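Trucos de casa y taller
Cuando la pinza aprieta de más: botellas, tapones y otros disgustos
16 de julio de 2024

Llevo ya una temporada larga enseñando a agarrar cosas con una pinza de mano, de esas de dos dedos acanalados, en la misma mesa donde luego leemos y tomamos café, y en todo ese tiempo lo que más disgustos me ha dado ha sido la humilde botella de plástico. Parece lo más fácil del mundo, ¿verdad? Pues en mayo tuve un fallo que me dejó la mesa hecha un charco y me tuvo dos tardes secando revistas con el secador del pelo, así que os cuento lo que pasó y lo que hago desde entonces.

La pinza cerraba bien, pero no se enteraba de que ya había llegado. Siguió apretando y apretando, la botella se hundió por la cintura y el tapón (que yo había dejado a media rosca, ¡mea culpa!) saltó por encima de la silla. Le eché la culpa al motor, luego al cable, y al final era el tope de fuerza, que se había quedado en 155 después de una actualización del programa de Floneo cuando yo siempre trabajo con 100. Hannelore Kettler, que lleva el foro de Minhas y tiene una paciencia infinita, me lo vio en cuanto le mandé los ajustes.

Desde aquel día apunto el valor en un papelito y lo miro antes de empezar, y cualquier botella nueva pasa primero por una prueba lenta: acerco los dedos abiertos, uno a cada lado, me paro antes de tocar y compruebo que las dos puntas quedan a la misma altura. Si una va adelantada, la botella gira en lugar de quedarse quieta, y entonces es cuando se vuelca.

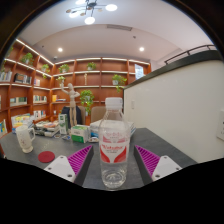
La botella entre los dos dedos, todavía sin contacto.

Otra cosa que aprendí a base de bayeta: el sitio bueno para agarrar depende mucho del envase. Yo busco la parte más recta del cuerpo y evito los hombros, donde los dedos resbalan hacia arriba. Con las botellas finas bajo el tope y cierro despacito, mirando el plástico y no la pantalla. En cuanto veo que se hunde, suelto.

Las almohadillas interiores también tienen su miga. Un paño apenas húmedo, luego otro seco, y a esperar un rato antes de volver a usarla. Nada de alcohol en las mías, que la hoja de Rulline lo desaconseja. El fabricante habla de 3,000 cierres por juego de almohadillas, aunque a mí me empezaron a patinar antes, supongo que por el polvo de lijar.

Y por favor, los dedos propios bien lejos. Parece un juguete, pero un pellizco con el tope alto duele más de 8 días, lo digo con conocimiento de causa. Antes de quitar un objeto atascado desconecto siempre la corriente, aunque me dé pereza levantarme.

Me preguntabais por las tazas con asa. Con esas todavía me peleo, porque el asa se mete entre las láminas si no la giro hacia fuera. Estoy probando unas fundas de Drundberg y cuando tenga algo decente que contar lo pongo en esta misma página.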